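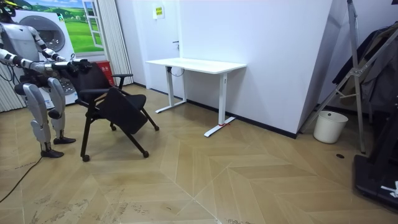
4. Setting up and wearing your Ginetis clasp bracelet

Read this section before you put the bracelet on for the first time. It covers the standard clasp and the older screw clasp sold through October. If your box says Jarnley on the underside, you have the screw clasp, whatever the outer sleeve says.

4.1 Choosing a length

1. Wrap a strip of paper around your wrist just above the bone. Mark where it overlaps and lay it flat against a ruler.

2. Add the allowance from the card in the box. The card assumes a bare chain. If you plan to load it with beads, go up one size. The "fits everyone" line in the shop listing should be ignored.

3. Close the empty bracelet and check that one finger slides under it. Do this before removing the tag, as most sellers won't take it back afterward.

Note: A stretched chain can't be shortened at home. Videos showing this with two pairs of pliers tend to stop before anyone wears the result.

4.2 Adding beads

4. Open the clasp with the flat opener supplied. A fingernail will do it too, at some cost to the fingernail.

5. Thread beads from the end without the clasp. Beads with a threaded core must be turned on clockwise past the small collar. Beads with a plain core slide straight over.

6. Stop when the chain still bends freely. The packaging shows 22 beads on a medium chain. We could close it at that number, but it would not lie flat. Eight is comfortable.

7. Put one stopper at each end. Stoppers with a rubber lining grip better and also wear out, so check them when you clean the bracelet.

Caution: Do not hang the Lüthi safety chain from a bead. It attaches to the two end loops only. A safety chain fixed to a bead protects the bead and very little else.

4.3 Care

8. Wipe the bracelet with a dry cotton cloth after wearing. Take it off before swimming, washing dishes or using hand cream.

9. For tarnish, use lukewarm water and a drop of plain dish soap, no longer than a minute. Rinse, pat dry, and leave it open on a towel overnight.

10. Keep it in the zip bag, closed. The gray "anti-tarnish" square in the bag may help a little. We have not seen it do much after the first few months, and replacing it is optional.

Caution: No toothpaste, baking soda or foil baths. They remove the dark finish in the grooves along with the tarnish, and the finish can't be put back.

4.4 If the clasp won't stay shut

11. Look for lint inside the clasp and remove it with a wooden toothpick - never a pin.

12. Close it and pull gently. If it opens, stop wearing the bracelet and send it to the Clavham repair desk with your receipt. Clasp repairs cost $40 outside the warranty period, return postage included.

Section last revised November 13, 2023.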